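How to Refinish a Panel Door Without Losing a Whole Week

Second door in our place, so I have opinions now. First one I did wrong, stripped it standing up in its hinges, drips everywhere, went back and did it again in June. Notes below are mostly for my sister in law but use them if they help.

What you need

Stripper (the gel kind, not the runny one)
Plastic scraper plus a small pointy one for the corners
Sandpaper, 100 and 400 grit
Dark gel stain
Wipe-on finish, satin
Rags, a lot. Old t-shirts fine
Two sawhorses, towels on top
Gloves and a real mask if the paint is old. If the house is old enough to have lead paint, test it first. Kits are cheap. If it comes up positive stop reading and call somebody.

Take the door off

Close it, tap the pins out from the bottom hinge up. Somebody holds the door. I tried it alone and have a dent in the floor to show for it. Knob and latch off, hinges off, screws in a bag, tape the bag to the inside of the jamb. Mark the top edge of the door with a pencil, you will forget which way was up.

Lay it flat on the sawhorses. Flat is the whole trick really. Gel stays where you put it, stain doesn't run.

Stripping

Thick coat, one direction, don't brush it back and forth. Wait 20 minutes, more if it's cool in the garage. Scrape with the grain. Panels first, then the rails (the crosswise parts), then the stiles, the long ones up the sides. Second coat on whatever is stubborn. Mine needed three around the lock, no idea what was on there.

Wipe down with whatever the can says, water or mineral spirits. Let it dry overnight. Really overnight. I started sanding at 11 the same night and gummed up every sheet I had.

Sanding

100 grit on the flat parts, always with the grain, change direction where the rail meets the stile or you get scratches that only show up once the stain is on. Fold the paper for the bevels. Do not use a power sander on the bevels, it rounds them over and then the door looks like soap. Save the 400 for between finish coats.

Vacuum, then a slightly damp rag, then leave it alone for an hour. 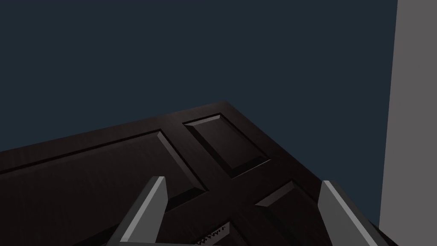 Stain goes on in the same order as the stripper did, panels then rails then stiles. Work one panel all the way through, rub it in, wipe it off, move to the next. For color I went very dark, two coats of it. What you're after is nearly black-brown with the lighter streaks of grain still running the length of the door, and the bevels around each recessed panel picking up lighter and darker tones depending how they face. If the grain is gone you left too much on, wipe harder. Stain collects in the corners of the bevels too, so go around with a dry brush before you walk away.

Test it first on the top edge. Marjan did hers straight onto the front with a red mahogany and has been living with a red door ever since.

Rags: lay them out flat outside to dry, dont ball them up in the trash. They can catch fire by themselves. Not kidding about this one.

Finish

Give the stain a full day, longer if it's humid. Then wipe-on, thin, three coats. Thinner than you think. Light rub with 400 between coats, just to knock the nubs off, wipe the dust, next coat. Satin gives a soft sheen when light comes in low. Gloss shows every fingerprint and every place you got lazy.

Do the edges as well, top and bottom included. Raw wood on the bottom takes in water and then the door sticks.

Flipping it over: wait untill the first side doesn't take a fingernail mark. Clean towels. Check for grit.

Hanging it back

Hinges on the door, top hinge onto the jamb first, pin in loose, then the bottom. Tap both pins down. If screws spin in the old holes, toothpicks and wood glue, snap them off flush, let it set, drive the screw again.

Smell hangs around a few days, window open. Go easy on the door for a couple weeks, no hooks, no wreath, no tape. I'm doing the hall closet next, starting Monday if the weather holds.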